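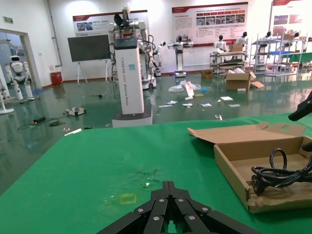

Reading time: 2 min

Search tips Enter keyword Go

Teaching a packing task by remote control: workshop tips

By Deepika Arumugam

I teach packing tasks to arms at Gallard, and before I did the same work at Ulstead. These tips are small, but they save me many hours.

Mark the start place with tape on the table. Yellow tape on a green top is easy to find, also in the wrist camera. Put the object back inside the mark before each new try.

Fold the box lid fully back. If it stands half open, the fingers will touch it on the way down.

Cables are difficult. Coil the cable the same way for the first 9 tries, then begin to change it a little. Take it near the plug, where it holds its shape better.

Move slowly, but do not stop in the middle. When I wait to think, the arm learns to wait also. I practice the movement 2 times without recording, and after this I record.

Delete a bad try at once. In December I kept all 400 and had to watch every one again in the evening.

Wipe small bits of paper from the table between tries. Check the finger bolts before lunch and again when you close.

If your hand becomes tired, give the controls to a colleague and write down who was driving.

Next tip: Folding towels with the Lobo controller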